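Media and Work, Unit 5: Who Gets Cast, Who Does the Casting
Course handout, revised 22/06/2021

Read this before the seminar. The unit looks at hiring behind the camera in unscripted television and at how those hiring choices reach the screen. Bring your notes on the Sturero case. 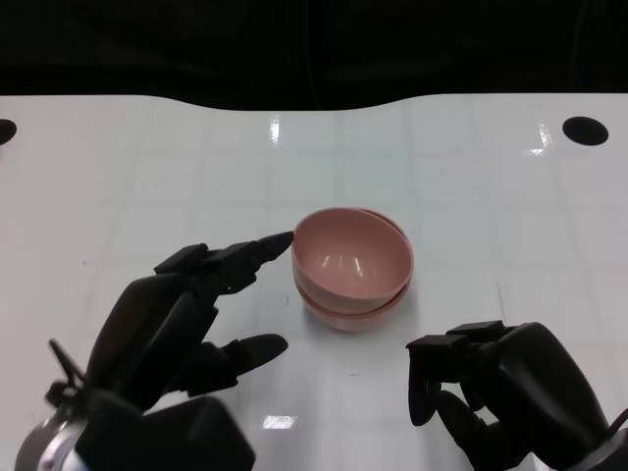
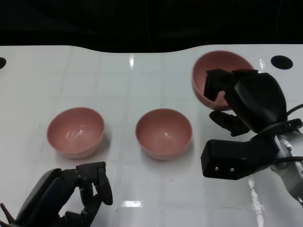
Pink bowls on a white tabletop.

1. Terms used in this unit

Above the line: producers, directors, writers and on-screen talent. These people are usually named in the budget before shooting starts.
Below the line: camera, sound, editing, wardrobe, locations and most casting assistants.
Story producer: the person who decides which parts of the recorded material become a plot. On many shows this job sits between the field crew and the edit room.
Open call: a casting round that anyone may apply to. Compare with a referral round, where names come from people already on staff.

2. The Sturero case

Sturero was a cooking contest made by the production company Multau. It ran for 2 seasons. For the first season, 426 people applied through the open call and 14 were cast. The casting team was hired entirely by referral, and most of its members had worked together on an earlier Multau show.

After the first season aired, a former casting assistant published a letter. It made these points:

- Applicants with accents were marked "hard to follow" on the intake form, with no further note.
- Contestants of color got less interview time, so the editors had less to work with.
- Complaints went to the same producer who had approved the hires.

Multau replied with a short statement and brought in an outside firm, Chowdary, to review its hiring. The review took over 30 weeks. It recommended posting all assistant jobs publicly and moving complaints out of the production office. The second season followed the first recommendation only.

3. Points to watch

Keep on-screen numbers and staff numbers apart. A cast can become more varied while the edit room stays the same, and the Sturero material shows this in season two. Look also at contract length. Short contracts make it harder for junior staff to object, as the same few people decide on the next job.

4. For the seminar

Read the letter and the company statement side by side. Mark each claim in the letter that the statement answers, and each one it leaves alone. Then write one page on the intake form: what should it ask, and who should read it?

The Stester reader, chapter on labor in unscripted TV, is on reserve at the library desk. Written work is due in September, on paper, with your section number at the top.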